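# Small balls and work tables: frequently asked questions

**Which balls does this page cover?**

Solid and hollow balls small enough to be held between fingertips, used on a table for pass, pinch and roll exercises. Larger balls are covered on the Sullia page.

**What table surface works best?**

A flat, matte surface in one pale color. Glossy tops produce reflections that can be mistaken for the edge of the ball. Check level in both directions before use. A ball set down at the center should stay put for 6 seconds without support.

**Does the color of the ball matter?**

It matters relative to the table. A gray-blue ball on pale mint green is easy to find – a pale green one is not. Avoid printed patterns unless you need to track spin.
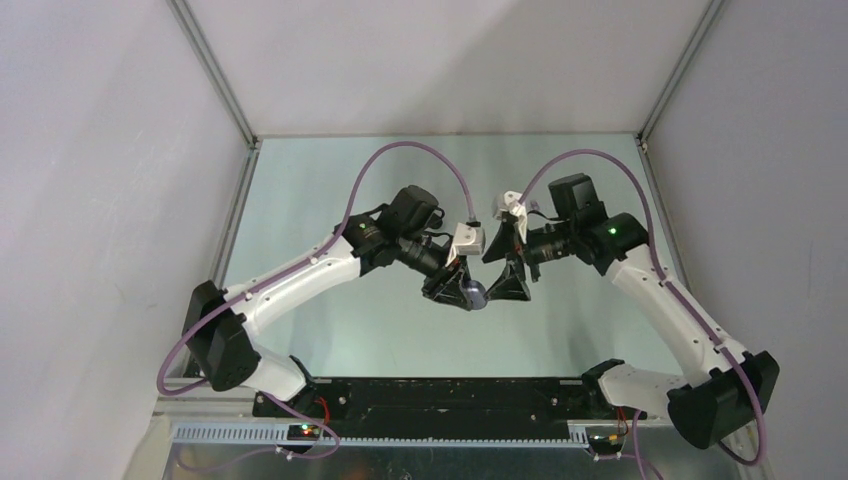 Shota Miyazaki writes that foam balls gave him trouble on handovers: the second grip closed before the first had let go, and the ball took a flat spot that stayed for the rest of the day. He asks whether a firmer ball would help.

It would help with the flat spot. It would not help with the timing. A firm ball held at two points on each side tends to shoot out sideways if both grips close off-center. Lower the closing force first, then change the ball.

**Where should the ball be gripped?**

On its widest line. A grip above that line pushes the ball down into the table, and a grip below it lifts the ball out of the fingers. For a handover, leave enough of the ball exposed for the second grip.

**How are the balls cleaned?**

Wipe with a damp cloth and mild soap. Do not soak foam. Vatmont foam balls need 72 hours of air drying if they get soaked by accident.

**When should a ball be replaced?**

Replace foam after 300 handovers, or sooner if it no longer returns to round. Rubber has no fixed limit. Roll it across the table and discard it if it wobbles.

**How should they be stored?**

In a lidded box, out of sunlight, no more than 3 layers deep. Keep Yagi and Tindano balls in separate boxes – the diameters are close enough to confuse, and the weights differ.

Last revised June 22, 2025. Corrections go to Katsuhiko Fujimoto.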